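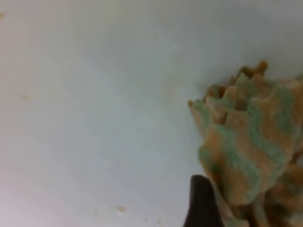 Green and tan crumpled object on the white table, crumbs to the left of it

To: the Jinditz kitchen and tearoom list
Date: Aug 25, 2018
Subject: Re: Which cloth for the white tables?

Thanks for the notes, I have read them through. My answers are under the part I am replying to.

> We have switched to the Bunex cloths at Paiva and people are
> using them for everything, crumbs, tea, sauce, the lot. By the
> afternoon the tables feel sticky. Should we be using more spray,
> or different cloths? We still have most of a box of 96 left and
> I would like to use them up.

More spray will make it worse. The sticky feeling is usually a thin film of tea or juice that has been pushed about with a cloth already full of it, and spray on top only adds to the film. Keep your box of cloths, but stop using one cloth for every job.

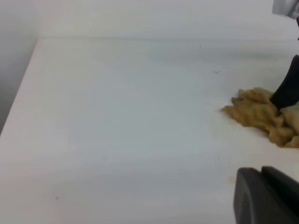
Does a cloth need to be wet to pick up crumbs?
Slightly damp is best, as a dry cloth flicks them along the table and a wet one turns them to paste.

For crumbs, fold the cloth in half and in half again and draw it towards you in one go, with your other hand under the edge of the table. Shake it over the bin, not the sink. Ours blocked in November and the plumber's bill came to 171 pounds, mostly for wet crumbs.

Sauce is a different matter. Once it has dried in spots, rubbing hard just takes the top off and leaves a ring. Lay a warm wet cloth over the spots, leave it for 2 minutes, then wipe from the outside in. We do this with the Nikix cloths because they hold more water, but any thick one will do.
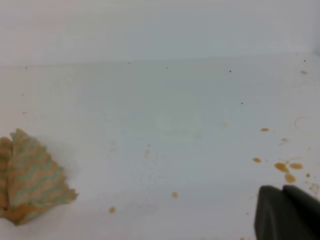

Striped cloth and orange-brown spots, white table

If a mark is still there after a second go, a little bicarb on a damp cloth will shift it. Please keep scouring pads off white tables. They leave fine scratches and every cup of tea after that finds its way in.

Big spills need the most cloth and get the least. People reach for whatever is nearest, and one crumpled cloth in the middle of a puddle sends it off the other side -- usually on to a chair.

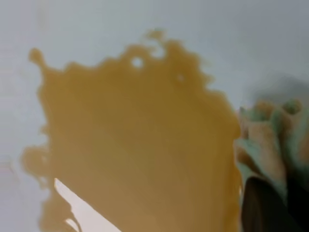

Start at the edges and work inwards, with the cloth opened out flat. Let it soak before you move it, then lift it straight into a bowl and wring it there. Use a second cloth with clean water for the last of it, and dry the table with a third. The drying is what cures the stickiness.

Used cloths go in at 60 degrees with no softener -- softener stops them taking up water. If you want to reorder, the stock number on our list is 2789.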